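Budgeting for a bench arm – what am I forgetting?
Small Shop Automation > Planning and Buying

kavolik_kev
23 Nov 2022
Hello all, and thanks in advance for your patience with a newcomer! We're a little joinery supply shop and I've finally talked the boss into a bench arm for sorting hardware. The Skurkthorpe quote is within reach, but I've only got $2,000 left over for the gripper, the mounting and whatever else crops up. I've been laying it out in the simulator first, with the arm bolted straight to the table, so I'd love your thoughts before I order anything.
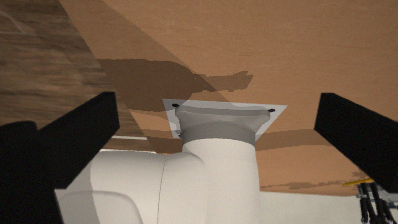 Gripper view from the sim, fingers open, looking back at the base plate.

mabuza_fan
Welcome aboard! Nice to see someone plan before they pay. My one worry is the table. Ours flexed like a trampoline and a decent steel bench cost us over $1,000, so please put that in your budget now – your boss will be much happier hearing it early.

tealeaf
Have to disagree, sorry mate. For light hardware a solid timber top is fine if you brace it underneath. I'd put the money towards spare fingers. Kastix took 14 weeks to send ours, and we ordered in September!

mabuza_fan
Fair point on the spares, I'll give you that. Still wouldn't bolt to timber, though.

kavolik_kev
You're both very kind. I'll price a steel bench and a bracing kit side by side, and add 4 spare fingers to the order whichever way we go. Does anyone know if Skurkthorpe charges extra for freight to regional addresses?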